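HOW DO YOU BUY A ROBOT?
Money pages, for readers 8 to 12
By Afroza Thambiah

So your class wants a robot arm. Great! Who's paying?

Buying a robot is a bit like getting a dog. The dog costs money. Then there's the food, the bed, the lead, the vet and the shoe it chewed. Grown-ups call all of this a budget. A budget is a plan for money, written down BEFORE you spend it.

Let's do one. Quick, grab a pencil.

What's the job?

Start here. Not with the catalogue! Catalogues are full of shiny stuff and you'll want all of it.

Keltley Primary wanted an arm for the cleaning cupboard club. The job: take sponges and cloths out of a paper bag, put them on a table. Sounds easy. You can do it with your eyes shut. But a bag has high sides and it goes all crumply, and a cloth never lies the same way twice. So the arm has to reach down into things. That goes on the list.

Write your job in one sentence. If it takes three sentences, it's probably three jobs.

How much have we got?

Keltley had $3000. That was the whole lot, from the June fete and a grant from the shire. Big number at the top of the page. Underline it.

Now the shopping list. They looked at two arms. The Risport was a beauty, strong, fast, painted orange. It cost more than $3000 all by itself, so bye bye Risport. The Flerkotent was smaller and came as a kit. $1600. Still a lot! But it left some over for everything else.

The everything else

This is the bit people forget.

Arm kit: $1600
Gripper (the hand bit): $600
Metal frame, cables, tape, screws: $712
Sponges and cloths to practise on: $11

Add it up. Go on, use a calculator, we don't mind.

Did you get $2923? Good. Now take that away from $3000. You've got $77 left. Phew. Close one.

What's the $77 for?

Not lollies. Sorry.

It's called a contingency. Long word, means "oops money". Wires come loose. Screws roll under the fridge. Little motors called servos wear out, and a gripper can have a few of them. Keltley wanted more oops money then that, so they asked if they could borrow a frame from the high school. Asking is free. Put it in your plan.

Buy, borrow or rent?

Buy it if you'll use it all year.
Rent it if you only need it for a term, or just want to try it out.
Borrow it if someone nice has one sitting in a shed.

Amarasinghe, the shop where Keltley got the kit, also rents arms by the week. Check the rent price times the number of weeks. Sometimes renting for ages costs more then buying! Do the sum first.

Questions to ask the shop

How heavy a thing can it lift?
How far does it reach?
Do you sell spare parts, and what do they cost?
Who fixes it if it breaks?
Does the price have GST in it? (That's tax. Ask a grown-up.)
Is delivery extra? It's nearly always extra.

Write the answers down. You will forget them by lunch.

Your turn

Pick a boring job at your place. Feeding the cat, sorting socks, whatever. Make a list of what a robot would need to do it, gripper and cables and all. Guess a price for each thing, then look up the real ones with a grown-up. Were you close? Most people guess too low, specially on the small bits.

Keep your list. Next time we're doing power bills, so you'll need to know how many hours a week your robot works.
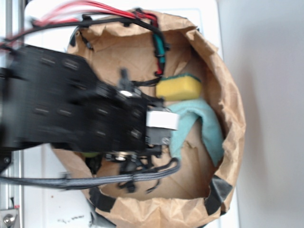 Issue 11, page 6

Arm in the bag, with a yellow sponge and a teal cloth to get at. Count the cables in your budget too!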